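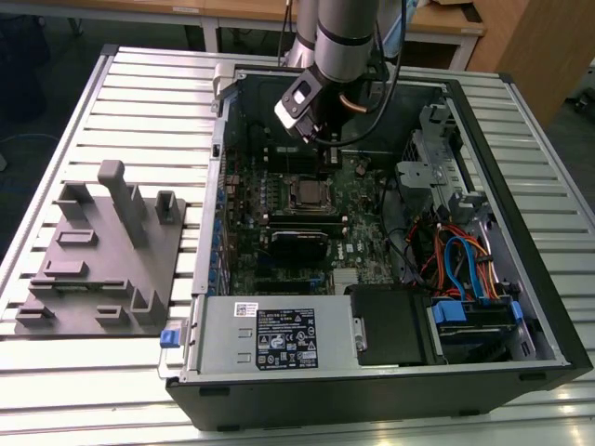

Von: Lucero Lozano
An: Liste Migrationsgeschichte
Datum: 24. Dezember 2024
Betreff: Re: Re: Transkriptionsregeln Bestand Hondden, Sprachwechsel

Liebe Kolleginnen und Kollegen,

zu der Frage, die seit Oktober offen ist:

> Wir haben in Prarham die ersten Interviews aus dem Bestand Hondden
> gegengelesen. Die Sprachwechsel innerhalb eines Satzes sind
> uneinheitlich behandelt: teils kursiv, teils in eckigen Klammern
> übersetzt, teils stillschweigend geglättet. Für die Auswertung der
> zweiten Generation ist das ein Problem. Gibt es eine verbindliche
> Regel, und wenn ja, gilt sie rückwirkend?
> M.

Eine verbindliche Regel gab es bis zur dritten Erhebungswelle nicht. Der Leitfaden verlangte lediglich eine »lesbare Fassung«, was die Transkribierenden verschieden ausgelegt haben. Betroffen sind 257 der 614 Interviews. Bei den übrigen liegt entweder kein Sprachwechsel vor, oder er ist bereits nach dem späteren Schema ausgezeichnet.

Mein Vorschlag für die Nachbearbeitung:

1. Der Wortlaut bleibt in der gesprochenen Sprache stehen. Übersetzungen kommen ausschließlich in die Fußnote.

2. Beginn und Ende des Wechsels werden mit dem Sprachkürzel markiert, auch bei einzelnen Wörtern. Ausgenommen sind Eigennamen und Verwandtschaftsbezeichnungen, die im ganzen Interview durchgehend so verwendet werden.

3. Geglättete Stellen werden nur anhand der Tonaufnahme wiederhergestellt. Wo die Aufnahme fehlt, erhält die Stelle den Vermerk »geglättet, nicht prüfbar« - eine Rekonstruktion aus den Feldnotizen halte ich für unzulässig.

4. Die alte Fassung bleibt mit eigener Signatur erhalten, damit bereits erschienene Zitate nachweisbar sind.

Zu Punkt 2 gab es den Einwand, die Markierung einzelner Wörter blähe den Text auf. In der Probe von neun Interviews kamen 487 Markierungen zusammen, fast die Hälfte davon in zwei Gesprächen mit Geschwistern. Für die stille Lektüre ist das störend, für die Auswertung von Familiengesprächen aber gerade der interessante Befund. In Graltari lassen sich die Kürzel in der Leseansicht ausblenden. Im Export nach Min gehen sie derzeit verloren; wer dort kodiert, sollte bis auf Weiteres mit der Rohfassung arbeiten.

Nicht geklärt ist die Einwilligung. Die frühen Formulare nennen die »abgeschlossene Niederschrift«, und ob eine revidierte Fassung darunter fällt, muss vor der Freigabe geprüft werden. Die Bearbeitung selbst kann vorher beginnen.

Einwände bitte an die Liste und nicht an mich persönlich, mit Angabe der Interviewsignatur und der Zeitmarke.

Mit freundlichen Grüßen
Lucero Lozano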